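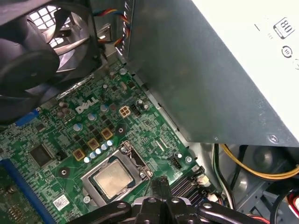
Processor in its socket on a Dell motherboard.

Booking an after-dinner speaker through an agency

Start with the purpose of the evening. An agency will ask for it first, and "someone well known" will produce a long list of people you cannot afford. Write one sentence saying who the audience is and what the talk is for.

1. Set the fee and the extras separately

Speakers' fees are normally quoted without travel, hotel or VAT. If your total budget is £3,000, tell the agency that figure is all-inclusive. Herstead and Caron both quote this way on request. Skellum sends the extras as a second sheet, so ask for both before comparing.

2. Ask for a shortlist of 4

Longer lists tend to be padded. For each name, request a recording of a full talk. A showreel says little about how a speaker handles a slow room after the main course.

3. Place a hold

A hold reserves the date without payment. Check when it expires and whether another client can challenge it. October dates go early, as that is when many trade dinners take place.

4. Read the contract

Look for the following:
Length of talk (35 minutes is plenty after a meal)
Whether questions, photographs or book signing are included
Cancellation terms on both sides
Who supplies a replacement, and at what fee
Recording rights - these are usually excluded unless named

5. Send the briefing

Include the running order, dress code, names of the hosts and any subject to avoid. State the time the speaker stands up as well as the time guests arrive. Ask the venue for 2 microphones, one fixed and one hand-held.

The Likwood booking form covers steps 3 to 5 on one page and can be adapted for other agencies.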